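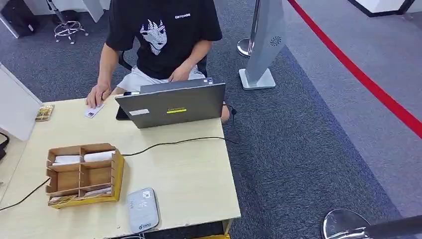 At the desk with an open laptop.

Drendby Lodges opens its doors at Stedel, sea view mostly included

8/5/23

Drendby, the holiday lodge firm, has opened 20 timber lodges on the cliffs at Stedel, four of them with a clear view of the sea and the rest with a clear view of those four. Prices have been set to match.

Each lodge sleeps up to six, provided two of them are small and on good terms. There is a wood stove, a proper bath and a kettle that holds more than one cup.

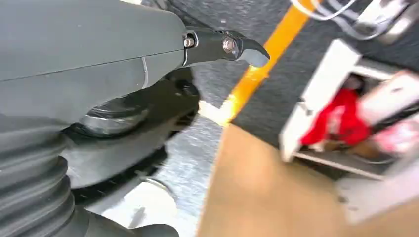 The beach is reached by 153 steps, all of which go down on the way there. Dogs are welcome, and so are their owners if kept under control. Bikes can be hired at the gate, although the hill has put most people off so far.

Phone signal is poor throughout the site. Drendby had planned to fix this until the first guests asked it not to.

Bookings made before the end of May include a breakfast hamper from the Arango farm shop next door. The eggs are very fresh and the hens can be heard from Lodge 4.

Bookings and press enquiries: the Drendby office, Stedel.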